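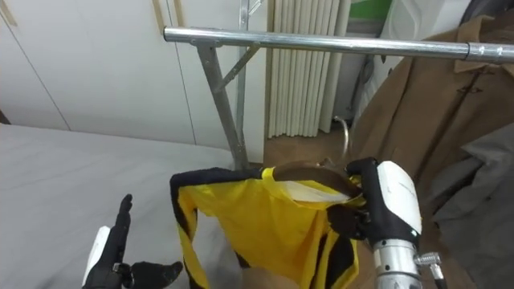 A yellow and black shirt on its hanger, held in the robot's right hand below the clothing rail.

FOR IMMEDIATE RELEASE

Can a Robot Hang Up Your Shirt Yet? Lernov Opens Its Chore Log to Everyone

NURKURVILLE, April – Hi, I'm Tahira Orakzai, and I run the household chores program at Lernov. I usually leave press releases to people who are better at them, but I asked to write this one myself, mostly so I could answer the question I get at every family dinner: can the thing do my laundry or not?

Short answer: some of it, on a good day, slowly. The long answer is what we're publishing on Friday. It's called the Marikar Log, and it's a plain record of 978 attempts by our two-handed robot at ordinary jobs around a bedroom and a small stockroom. Hanging shirts, moving coats along a rail, folding towels, putting shoes in pairs, restocking a shelf. Every attempt is in there, including the ones I'd rather my mother didn't see.

I'll stick to shirts, as they're my favorite (and my biggest headache). Getting a shirt onto a rail sounds like one job and is really a whole string of them. The robot has to find the neck, keep the hanger and the fabric together in one grip, lift the lot without the shoulders sliding off, and then get a thin wire hook over a tube. People do this while talking on the phone! Our machine needs 105 seconds for a typical shirt when everything goes right, and I can do it in four. Soft, slippery sports shirts are harder for it than stiff cotton ones, and anything with a wide neck is a gamble.

The crowded rail is the other big one. Coats are bulky and they swing, and a heavy sleeve will happily swallow the spot where the hook was supposed to go. A half-empty rail is a much kinder place for a robot, but I don't know anyone who owns one. I certainly don't.

So where does that leave us? If you run a clothing store and want hangers moved from a cart to a rail overnight, with plenty of space and no customers, I think we're close enough to start small trials. If you want a robot to deal with the chair in your bedroom (you know the chair), please keep your expectations low for a while. I've told our own sales people the same thing, and they were very polite about it.

What we're releasing on Friday:

The full log, with the task, the time taken, and whether a person had to step in
Video of every attempt at normal speed, with no cuts
Our scoring sheet, so other teams can grade their own machines the same way
A list of 2 chores we've dropped for now, fitted sheets and tights, with my notes on why

The log is free to download. Trondix, which makes the finger joints we use, helped us pay for the hosting and had no say in what went in.

We're also looking for stores and households in and near Nurkurville for the next round, which will bring the total to 3000 attempts. You'd need a clothing rack or a closet rail, a bit of floor space, and some patience. We bring the robot, and one of us stays with it the entire time. Messy closets are very welcome, and so are odd hangers: padded ones, clip ones, the bent wire kind from the dry cleaner.

Reporters who'd like to watch a session can come by on Friday at 10 a.m. I'll be there with coffee. Bring a shirt of your own if you like and we'll have a go at it, though maybe don't bring your best one.

About Lernov
Lernov builds and tests two-handed robots for homes and small stores. The company is based in Nurkurville.

Press contact
Tahira Orakzai, Household Chores Program, Lernov

###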